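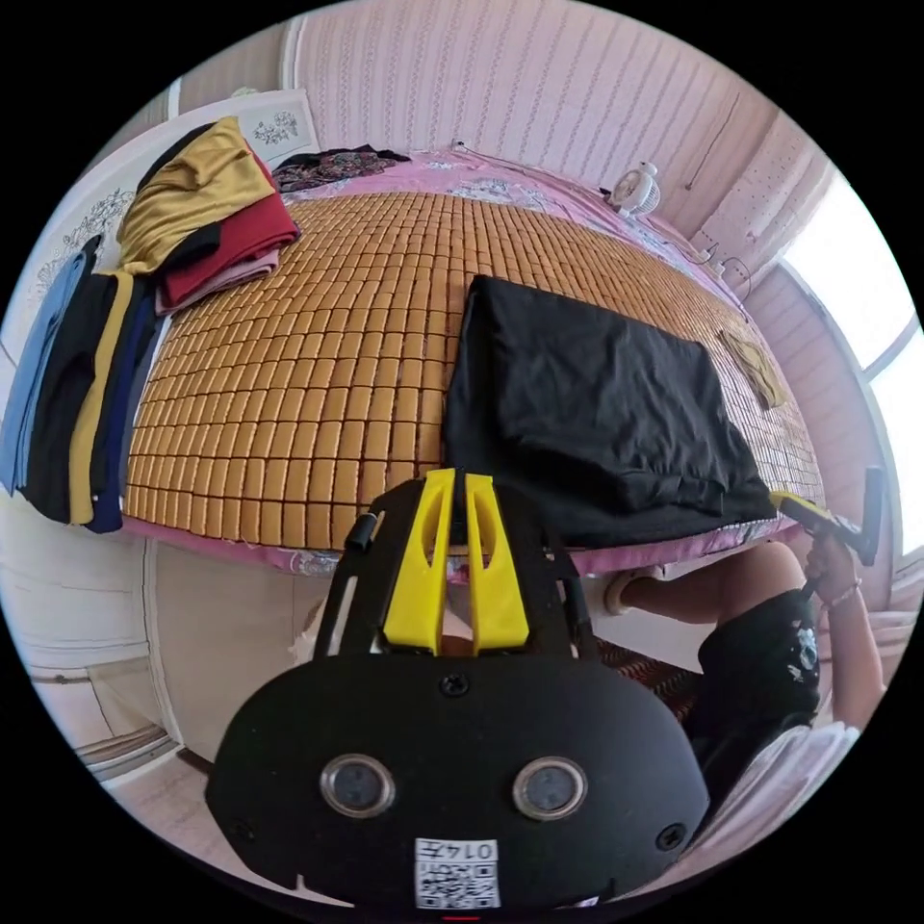
Summer mat in position over the pink floral sheet, with the folded clothes still to be put away.

Wenolness Residents' Forum > Bedding and Laundry > Tile mats: fitting, care and repair

Posted by eastwing_linen
21st April

I should be grateful for advice on the seasonal changeover. The mat is of the woven type with small rounded blocks, and it was bought from Tokgöz before last October. It has been stored rolled since then. I have laid it directly over the fitted sheet, and the sheet shows as a narrow border along the near side.

There are two matters on which I would welcome the views of other residents.

First, whether the mat should go over the sheet or beneath it. The leaflet says only that the mat is 155 cm wide and should be kept dry.

Secondly, some of the cord between the blocks has worked loose on the underside, near the foot. I had intended to secure it with hot glue. I have not found any guidance on the subject in the Linen Notes.

Posted by Salari_Block_2
Reply 1

Over the sheet is correct. The purpose of a tile mat is that the sleeper lies on the blocks. If a sheet is placed on top, the benefit is largely lost.

I would add a word on storage. A mat that has been rolled for the winter ought to be laid flat for a full day before anyone sleeps on it. Ours was put into use on the first evening and the corners lifted throughout the week.

Posted by plainweave
Reply 2

I must respectfully disagree with the previous reply. In this household a thin cotton sheet has been placed over the mat for several summers, and it remains perfectly cool. It also prevents hair from catching between the blocks, as anyone with long hair will appreciate. The fitted sheet beneath should of course remain, as it protects the mattress.

As to the cord, I would advise against glue. The mat depends upon its cord being free to move. If several blocks are fixed together, the strain passes to the next row and the cord will fail there instead. A replacement cord may be had from Skitine at modest cost, and the work takes one evening.

Posted by eastwing_linen
Reply 3

I thank both contributors. I have looked at the Skitine cord. It is supplied in reels of 100 metres, which is considerably more than the repair requires.

A second photograph is attached, with the glue gun to hand.
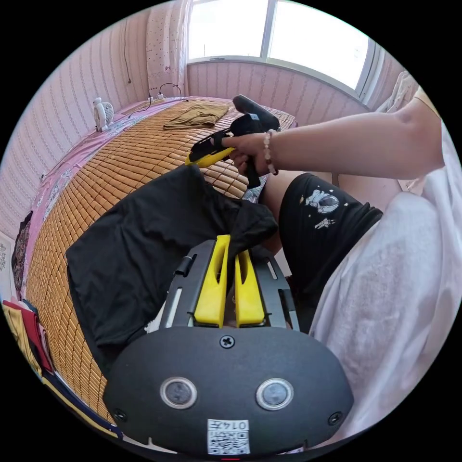 The glue gun held over the bed, with the black T-shirt and the olive-brown cloth on the mat.

Posted by plainweave
Reply 4

I am obliged to the original poster for the further photograph, but I am now more concerned than I was. A hot glue gun ought not to be used over a bed at all. There is a T-shirt on the mat and a stack of folded clothes close by. Glue that drips on to woven fabric is very difficult to remove, and a heated nozzle may mark a sheet in moments.

The mat should be taken off and turned face down on a table or a hard floor. The clothes should go into the wardrobe beforehand.

Posted by Salari_Block_2
Reply 5

On the question of position I agree entirely. On the question of glue I do not. I have repaired 3 loose ends on our own mat with a small bead of glue at the end of each cord, applied to the knot and kept clear of the blocks. The mat still rolls. What plainweave describes is the result of applying glue along a whole row, and I accept that this would be a mistake.

Where a cord has actually parted, it must be replaced. Where it has only come out of its knot, it may be re-tied and the knot sealed. The original poster has not stated which of these applies.

Posted by eastwing_linen
Reply 6

It is the latter. The cord is whole but the knot has opened, and one end hangs down.

I accept the point about the bed. The mat will be moved to the kitchen table before any glue is applied.

Posted by northstair
Reply 7

May I raise the matter of the power strip? There is one near the fan at the head of the bed. It is good practice to keep bedding and clothing well away from it, particularly when the fan is to run overnight. In our room the strip has been moved to a low shelf and the cable clipped along the skirting.

I would also suggest wiping the mat with a well-wrung cloth before the season begins, and allowing it to dry fully before any bedding is returned to it. Soap should be avoided. A mat of this kind has many small joints – mine must have close to 2,000 – and residue collects in all of them.

Posted by plainweave
Reply 8

I support the advice on wiping. I remain of the opinion that glue has no place in a woven article, but if the knot alone is to be treated I shall not pursue the matter further.

Posted by Wenolness_Forum_Desk
Reply 9

The Desk has noted the exchange above. An entry on the repair of tile mats will be added to the Linen Notes, and both methods will be set out in it. Contributors are reminded that questions concerning electrical fittings should be posted in the Household Safety section.

The thread remains open for replies on the use of a top sheet.

Posted by Salari_Block_2
Reply 10

For the record, no top sheet.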